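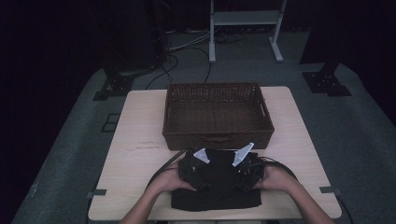 Unit 7: Folding and Basket Storage
Lunport School of Household Services
Instructor: Mirela Pimentel

Purpose of the session
Students will learn to fold small flat linens to a uniform size and store them upright in a wicker basket. The method applies to napkins, hand towels and dusting cloths.

Preparing the table
Clear the tabletop of everything except the basket and the cloths to be folded. Place the basket at the far side of the table with one long wall facing you. A basket with handle slots is preferred - it can be lifted down from a shelf with one hand on each end. Check the weave for broken ends that may snag fabric.

Folding
Lay the cloth flat directly in front of you and smooth it from the center outward. Bring the two long edges together, then fold in half again. Dark cloths show lint and should be brushed before the final fold.

Filling the basket
Stand each cloth on its edge with the fold facing up. Begin at the left end and work toward the right. Do not press the cloths down; a full basket should still allow any one of them to be drawn out easily.

Assignment
Read pages 146 to 200 of the course reader before Wednesday. Practice the fold at home with 2 fabrics of different weight - one cotton, one linen - and bring both to class.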